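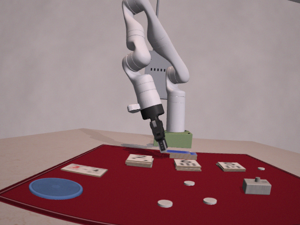
Changes to the Oltent bus from May

The Oltent service will run to a new timetable from May. The main change is on the early run, which will leave Drustberg at 6:40 a.m. instead of 6:55. Passengers have been missing the Zisville connection for most of the winter, and the operator, Aryee, has agreed that fifteen minutes should be enough to fix it.

The last bus home stays at 9:10 p.m. There will be 3 fewer runs in the middle of the day, all of them between 11 a.m. and 2 p.m. Aryee's count for the past year gave 2,560 boardings on those runs, against a much higher number on the morning and evening buses. The stop by the grain elevator will be served on request only. Press the bell after the bridge, or wave to the driver if you are waiting at the stop.

Fares go up by 50 cents for a single ride. The monthly pass stays at the same price and can still be bought on the bus or at the Zisville depot. Passes bought in April are good until the date printed on them.
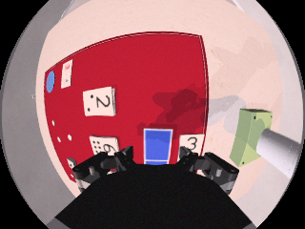

One rider from the north end of Drustberg wrote to say that the midday cuts will be hard on anyone with a clinic appointment in Zisville. "I can get there at 10:30, but then I'm stuck until after 2," the letter said. "It's a long wait if you're only in for a blood test."

We passed this on. Aryee says it will look at the midday runs again in the fall, and that it may add one back on clinic days if there is enough call for it. More than 553 people filled in the last rider survey — the next one goes out in September, with paper copies on the bus.

New timetables will be posted at all stops during the last week of April. The old ones should come down at the same time, but check the month at the top before you rely on one. Dogs still ride free.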